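Notebook, November
Bay 2, booth and bag stock

Wall panels are up on all three sides. Brick pattern, Skandale stock, cut to fit between the two rear extrusions. Panel width 1,385 mm at the back, trimmed with the fine-tooth blade. The side panels went in first, then the back one from above. Next time do the back first; the left post had to be loosened to clear it.

Tabletop is the wood-grain panel from Burisness, 900 mm deep. Finish is reddish brown. Fine scratches toward the back, right of center. Not sanding them. A pass with a damp cloth does not change them.

Dark specks along the bottom of the back wall, just above the wood. Probably grit in the joint. Vacuum before the next session and check whether they come back.
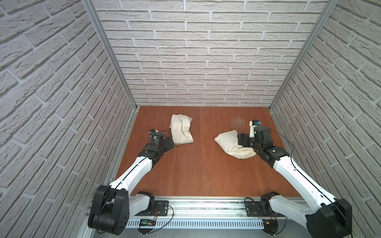
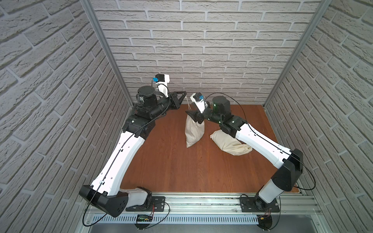
Brick-pattern walls, corner posts and reddish-brown top. Cloth bags on the table in the first.

Bags: cream cotton, unbleached, from the Catacutan lot. Took one at random to the scale, 122 g empty. The stitched edge frays a little on some of them. Trim long threads, leave the stitching alone. Do not wash; the last lot shrank and the size labels stopped meaning anything.

Positions for the bag work: one left, one right. Left bag stands up with the closed end to the back wall. Right bag goes down flatter. Write down which bag went where, or the fray notes are useless.

Light reading at table height 2,970 lux with the overheads on. Mortar lines throw more shadow than on the old smooth panels. Repeat with only the rear bank lit.

To do:
- order one spare back panel from Skandale, same batch if they have it
- return the short extrusion to Lurham, wrong slot size
- felt strip under the side panels
- second bag on the scale, then a third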